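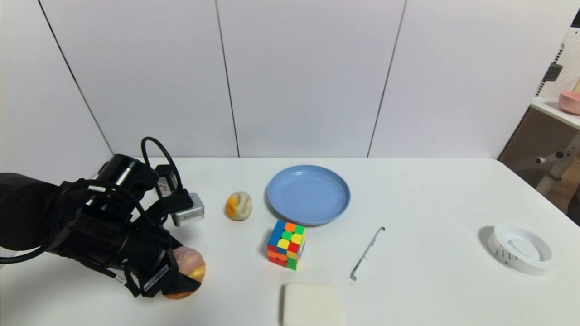 I'd been chasing Viola Zanetti for a chat since June, and she finally gave in on a Wednesday, at 2 in the afternoon, with a spreadsheet open on her laptop and a very large tea going cold beside it. Viola does the equipment planning at Mallico, a small outfit that sorts and packs mixed household bits and pieces for other people's online shops. She's spent most of the past year working out what it costs to put robot arms on that job, and I wanted to hear about the money, which is the bit people tend to go quiet about when you ask.

She didn't go quiet at all. "The arm is the easy line," she told me. "You ring up, you get a quote, it goes in the spreadsheet and it stays put. Everything bolted to the arm is where my weekends went."

By that she means grippers, fingers, cameras, cables, brackets, the power supply, the spare power supply, and the table. (I'd never have thought of the table! She had three goes at picking one.) Her first budget had nine lines in it. The version she showed me has 145, and she's quite proud of that, in the way you'd be proud of a tidy shed.

I asked how you get from nine to 145 without losing your marbles. Viola reckons you do it by running a boring trial before you buy anything in bulk. One station, ordinary objects, plenty of hours. Her colleague Umesh Dubey ran theirs and wrote down every time he had to get up and go find something. A hex key, a longer cable, a label that had peeled off. Each of those became a line.

"Umesh's list was worth more to me than any of the brochures," she said. "The brochures had nicer photos, I'll give them that."

The objects themselves took some arguing over. The people at Stenura, who supplied the trial arm, sent a suggested kit of neat little blocks, and Viola put it in a drawer. She wanted shapes that would give the fingers a hard time, like a shallow plate, which has hardly any edge to get hold of, or a pen, which rolls away if you so much as look at it. Soft things, too, and things with corners. Most of it came from a discount shop up the road, and it's one of the cheapest lines in the whole budget. She has it down as "stuff", and apparently accounts have never queried it.

Fingers are another matter. Mallico prices them as a consumable now, the same as tape or gloves, and Viola wishes she'd done that from day one. In the first draft they were a one-off purchase, and then the trial started and people wanted a longer pair, and a pair with a different tip, and a spare of each. She keeps 27 finger sets in the plan for the first year across all the stations. I said that sounded like a lot. She said I should've seen the number before she haggled it down.

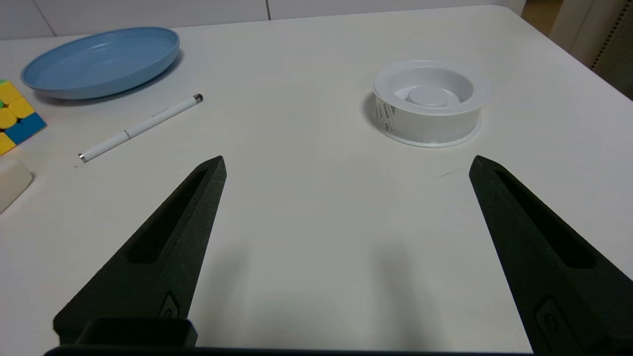
So do you need a camera on every wrist, or can you save there? Budget for one on each arm if you're picking up small or flat items, and put the savings somewhere else, because Viola tried the plan both ways and the cheaper version ate up the difference in extra setup time.

She's firm on that one. She's also firm on cables, and we spent longer on cables than I'd have believed possible. Wrist cables bend all day long. Her rule is to order two of everything that bends and one of everything that doesn't, and to put the lead time next to the price, in the same row, so you can't look at one and forget the other. A cable at $1,278 a box didn't frighten her half as much as the wait for it.

Then there's the floor. The trial station sits on a plain white table, and Viola likes the white — it shows up scuffs and crumbs, and people wipe it down without being told. But each station needs room to walk behind it and somewhere to park the bits you aren't using. She got a quote from Gebretsadik for shelving and pegboard and thought it was a bit rich. She got a second quote from Flengate, thought that was worse, and went back to Gebretsadik with her tail between her legs. "They were very gracious about it," she said. "They also didn't drop the price."

I wondered how she decides when to stop trialling and start spending. There's pressure from both sides, she said. The packing team would like the new stations yesterday, and the finance side would like another quarter of numbers. What she's settled on is buying in stages: a first pair of stations, then a pause, then the rest if the fix-it hours stay low. Umesh still keeps his list, though it's down to a line or so a day, and those hours get charged against the project. I thought that was pretty fair dinkum bookkeeping, and told her so.

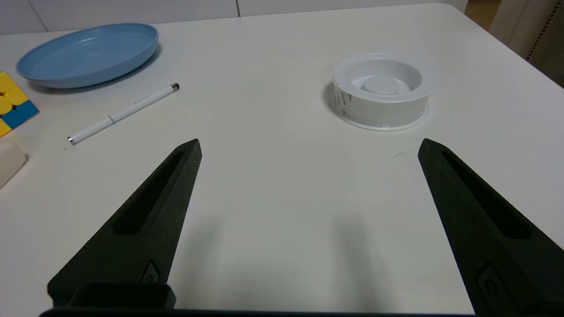
Debora Donati, reading a draft of this over my shoulder, reckoned staged buying only works if the supplier will hold the price, and that she'd want that in writing before signing for the first pair. I passed this on to Viola, who laughed and scrolled down to a row near the bottom. It's there. Stenura agreed to hold the arm price until the second order, though the grippers weren't included, and she's still at them over it.

Training is in there as well, and she'd have given it more if she could. Cinzia Marino and Rosalba Leone are the first from the packing floor to learn the stations, and their hours away from the benches come out of the equipment budget. Viola fought for that. The alternative was the packing team wearing the cost, and she didn't fancy being the person who explained it to them in the lunch room.

Before I packed up I asked what she'd change if she had to start again tomorrow. She had a think, and a sip of the cold tea, and pulled a face at it. She'd get the electrician in earlier, she said. The quote for extra power points is still sitting in her inbox, and she was going to ring him as soon as I left.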